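Servicing a Pair of Hand-Held Grippers at Home

Posted by Fiifi Kpodo in November
7 min read

The two Kanonard grippers in my care came back from the Vasmont workshop on a Monday, and the work of putting them into service again has occupied most of the evenings following. I have been asked by several colleagues on the Masum project to set down the procedure I use. The present post is intended to serve that purpose. It deals with the mechanical side only. The recording software has its own manual, and I have no wish to repeat it.

Readers who work with fixed arms may find some of the procedure unfamiliar. A hand-held gripper is carried by the operator and closed by a trigger in the handle, with a camera mounted above to record the jaws. The robot at Vasmont then uses the same jaws and the same pads. Any fault in the hand-held tool therefore finds its way into the recordings, and a fault in the recordings is a good deal harder to find than a worn pad.

Condition on return

Both tools were returned clean, with a service slip from Sowah in each case. The slip for the left tool recorded new pads and a new trigger spring. The slip for the right tool recorded new pads only. I noted the following on first inspection.

The left jaws closed evenly. There was a slight stiffness over the last part of the travel, of the kind that usually passes after a few hundred cycles with a new spring.

The right jaws closed evenly when unloaded but leaned a little when a thin object was held at the very tip. The cause was play in one outer pivot. The workshop had not been asked to look at the pivots, and I make no complaint on that account. It should have been on my own request form, and the form has been amended.

The trigger screw on the right tool had been refitted without thread-locking compound. I removed it, cleaned the thread and fitted it again with a small amount of the low-strength grade. The high-strength grade must not be used anywhere on these tools, as the screws seat in printed parts and the part will give way before the compound does.

Pads

The pads are the part most subject to wear. They are ribbed, and the ribs do most of the holding when the object is soft. On cloth, a pad with flattened ribs will still close and will still appear to hold, and the material then creeps out during the lift. The operator compensates by squeezing harder, often without being aware of it, and the width readings drift accordingly.

Our rule at Masum has been to replace pads at 2,000 closures. For cloth work I have brought this down to 1,000, and I would recommend the same to anyone handling towels, socks or knitted goods for the greater part of the session. Pads are always changed as a set of four, across both tools. A new pair facing a worn pair on the other hand produces an imbalance which the operator can feel and which takes some time to get used to, and then has to be unlearned when the other pair is changed.

To change a pad, open the jaws fully and slide the old pad off towards the tip. Do not lever it from the side. Wipe the carrier with a dry cloth, check that the two locating ridges are intact, and slide the new pad on until it meets the stop. The ribs of the two facing pads should lie parallel. If they do not, one carrier is twisted, and the tool should be set aside until the carrier has been replaced.

New pads carry a faint film from the mould. I wash them in warm water with a little washing-up liquid and leave them to dry overnight on a clean towel. Alcohol wipes remove the film more quickly but make the surface tacky for a day or so, and I have given them up.

Pivots and linkages

The pivot screws should be checked with the tool held upright and the trigger released. Place a finger on the head of each screw in turn and move the jaw gently with the other hand. Any click felt under the finger indicates play. Tighten by an eighth of a turn, work the trigger several times, and check again. A pivot that is too tight will show itself at once in a jaw that returns late.

The play in the right tool was cured in two such adjustments. I marked the screw head with a dot of paint pen so that any further movement can be seen without instruments.

No oil is to be used on the linkages. Oil collects lint, and lint from textile work will form a grey paste in the joints within a week. A very small quantity of dry PTFE lubricant on the pivot faces is sufficient, applied with a cocktail stick, and the surplus wiped away before the jaws are closed. The linkage arms themselves should be brushed out with a soft brush at the end of each day. I keep an old toothbrush for this.

Width calibration

Calibration follows any change of pads. The jaws are opened fully and the reading noted, then closed without load and the reading noted again. The procedure is carried out five times on each tool. The spread across the five closed readings is of more interest to me than the value itself. Where the readings wander, the pivots should be looked at again before any correction is entered in the software, and on no account should an offset be used to hide a mechanical fault.

On the present occasion the left tool settled on the first attempt. The right tool required a second round. The trigger cable had been routed on the wrong side of its guide and was pulling slightly at full opening. I had overlooked this on inspection, and I mention it for the benefit of anyone who has the same model and a similar puzzle. The guide is inside the handle and the cover must come off, which means four short screws and one long one. The long one goes back nearest the trigger.

Working checks on cloth

A tool that calibrates correctly may still behave badly under load, and I do not return a pair to service until both have been used together on soft material at the desk. The white textured cloth I use for the check has a waffle-like surface, and the ribs bite well into it. Both tools are given cloth to hold at the same time, above an open cardboard box, and I attend to three matters: whether the facing pads meet squarely with the fabric between them, whether the bunched material sits centrally over the jaws, and whether either jaw is being pushed out of line by the thickness of the folds.

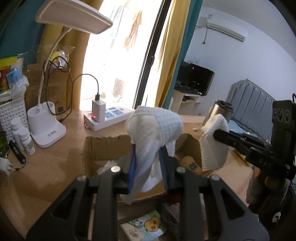

Cycle test

After the cloth check I run each tool through 800 closures. The figure was agreed at Vasmont at the beginning of the project and has never been revised, although I suspect a smaller one would reveal the same faults. The closures are done in batches over two evenings. The hand tires before the tool does, and a tired hand pulls the trigger sideways, which loads the pivot in a manner that has nothing to do with ordinary use.

Between batches the following are recorded in the log:

- closed reading, unloaded
- closed reading on the reference strip
- any change in the sound of the trigger
- position of the paint mark on each marked screw

The sound is worth more than it may appear on paper. A dry pivot gives a short creak on release, and it can be heard well before it can be measured. I switch off the radio for this part of the work.

The left tool completed the test with no change in its readings, and the stiffness noted on arrival had gone by the end of the first evening. The right tool showed a small increase in its closed reading after the second batch. I stopped, found a thread of cotton wound about the inner pivot, removed it with tweezers and resumed. The reading returned to its earlier value and remained there.

Spare parts held

I keep at home two full sets of pads, one trigger spring, a spare guide, and a tin of assorted screws sorted by length. Linkage arms are held at Vasmont and must be requested through Sowah, who ask for the serial number of the tool and a note of the number of closures since last service. Requests sent without the closure count are returned. The count may be taken from the session log, and I would ask colleagues to keep that log up to date even on days when only a few recordings are made.

Storage

The tools are stored with the jaws open and the trigger free. Storing them closed leaves an impression in the pads, which recovers slowly in cold weather and in some cases not fully. They should be laid on their sides, never stood on the tips. During the winter I bring them indoors the night before a session so that the springs and pads are at room temperature when the first calibration is taken.

Matters outstanding

Two items remain. The first is the handle cover on the right tool, which has a hairline mark near the long screw. It does not open under finger pressure, and I have decided to leave it in place and examine it at each pad change. The second concerns the interval for replacing the trigger springs, for which the project has no written rule. My own log suggests that almost every spring I have replaced had first been reported as a calibration fault. I have written to Vasmont proposing that spring replacement be tied to every third change of pads, and am awaiting their reply.

Corrections from other users of the Kanonard pair will be received with thanks, in particular from anyone who has found a better way of keeping cotton out of the inner pivots.

Contact | © Fiifi Kpodo | Back to top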